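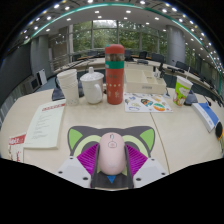
Figure 4.1 A hand-held gripper with a computer mouse between its finger pads.

Chapter 4: Who Teaches the Machine?

When I started at Wustby I packed returns. A box came down the belt, I opened it, I looked at whatever was inside (keyboards, mice, the odd toaster with crumbs still in it) and I put it in one of four bins. I was quick at it, and I was proud of being quick. So when Neteton, the company that owned us, said in July that a robot arm was coming to do the small items, you can imagine how the canteen sounded that lunchtime!

What I hadn't understood was how much of the job would still be ours, only in a different shape. The arm needed to be shown. It needed people to pick things up and put them down, over and over, holding a tool with the same sort of fingers the arm would have, while the tool kept a record of every go. The first target was 1000 goes with small office items. We stopped for the day at 934 and I went home with a very stiff thumb.

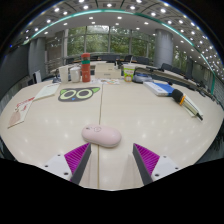
Soon-im Noh had been on the returns belt longer than any of us, and she was the one who spotted the trouble with our early efforts. We were all coming at things too straight. On the belt, a mouse lands any old way, and your hand turns before you've thought about it. She made us write down what our wrists were doing — have you ever tried that? It took three of us most of a morning to describe picking up one mouse, and we still argued over the wording.

I'd like you to hold on to that morning as you read this chapter, as it raises a question I'll keep coming back to. Soon-im's know-how went into the system, which we called Wullix. Her pay grade stayed where it was. Was she doing her old job, or a new one? Her manager, Amra Yordanov, thought it was a new one and said so in writing. Head office took 39 working days to reply.
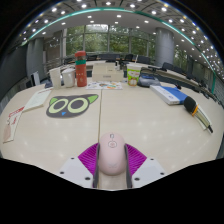 Then there's the matter of tiredness. Lifting boxes wears out your back, and everyone at work knows what to do about a bad back. Squeezing a grip and letting go 202 times before tea is another sort of tired altogether, and our rest breaks had been drawn up for the belt. I found my mind drifting by three o'clock, and my goes got sloppy. Sloppy goes had to be thrown out, so my count dropped, so I hurried, and you can guess the rest.

We'll look first at how tasks get split between people and machines, using the returns belt as our main case. After that comes pay and grading, and then a longer section on Seo, a smaller firm that asked its staff to draw up the rest breaks themselves. Before you read on, jot down one thing your own hands do at work that you've never had to explain to anybody. You'll need it for the first activity.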